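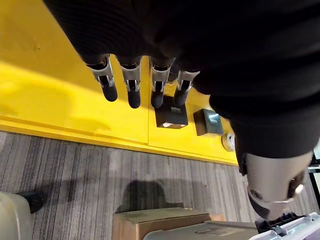

The hand over the yellow table, open day at Furkcombe.

Garnet Paquette had taken the 15 bus all the way out to Furkcombe in March, with a sandwich in her coat pocket, because her grandson had told her that she of all people ought to see the hand.

She had sewn gloves at Ridley for most of her working life (Line 923, ladies' lined), and so naturally it was the sleeve she looked at first, that black knit, and then the four fingers coming out from under it with their little screws showing.

"What does it feel?" she asked the young man from Skekico.

"Less than you'd think," he said, and he was so nice about it that she asked him three more things, and told him a good deal about thumbs, which are the devil to set in, and always were.
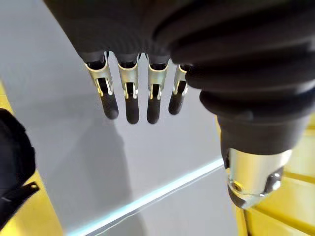 Fingertips just above the gray tabletop.

By the time they reached the gray table she had a folding chair and a cup of tea. The fingers hung there over their own soft shadow, and Garnet, without quite meaning to, held her own hand out over her lap in the same way, the knuckles up and the tips let down.

"My mother stood like that at the piano," she told him, "before she'd decided what to play."

He put down his clipboard and asked her what it usually was.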